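Florix Demonstration Library, Household Set 2

Supplier: Plikport
Category: Training data for two-arm manipulation
Delivery: Download or drive

The Florix Household Set contains 3,394 demonstrations of everyday object handling, performed by trained operators in simulation. It is intended for research departments and manufacturers that teach robots by example and require consistent, well-documented material.

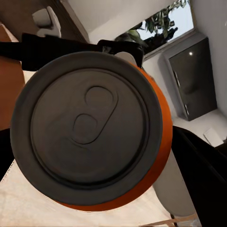 Every demonstration is stored as a complete episode, from the first motion command to the final release. Joint positions, gripper commands and all camera views share a single clock. Episodes in which the operator dropped an object are kept and marked as such, and customers may include or exclude them when loading the set.

Wrist views

Close views are supplied for each arm at the same rate as the main view. Customers training a grasping policy generally rely on these views in the last part of the approach, when the main view offers little detail. Objects may fill much of the image at this stage. The orange can has no printed label, so a policy must work from its shape and color and from the position of the black fingers against it.
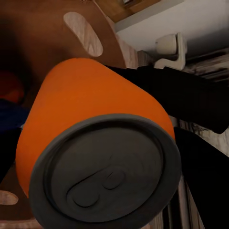 Object handling in the set is divided into single-arm and two-arm tasks, and the task name is written into each episode header. Operators follow a short written instruction and are otherwise free to choose their own path. Containers are included as well as cans. With the brown pot gripped near its rim by the right arm and its opening turned upward, the orange and blue cans standing on the floor serve as items to be collected.
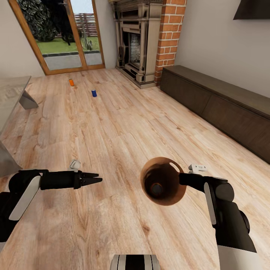 Acceptance of two-arm episodes is based on the full recording. A reviewer at the Groltov office replays each one before it enters the library and may return it to the operator with comments. The brown pot-like container, directly in front of the right gripper, must stay in view of the main camera for an episode to pass.

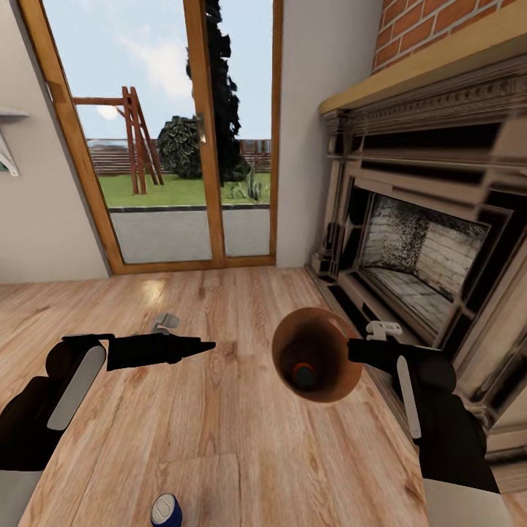
Licensing is by site. A trial selection of 400 episodes is available to registered institutions, together with the file format guide and loading scripts. The full set covers 17 tasks. Updates issued before the end of August are included in the purchase price.

Inquiries should be addressed to Gleice Dantas, Data Products, Plikport, Furtado Building.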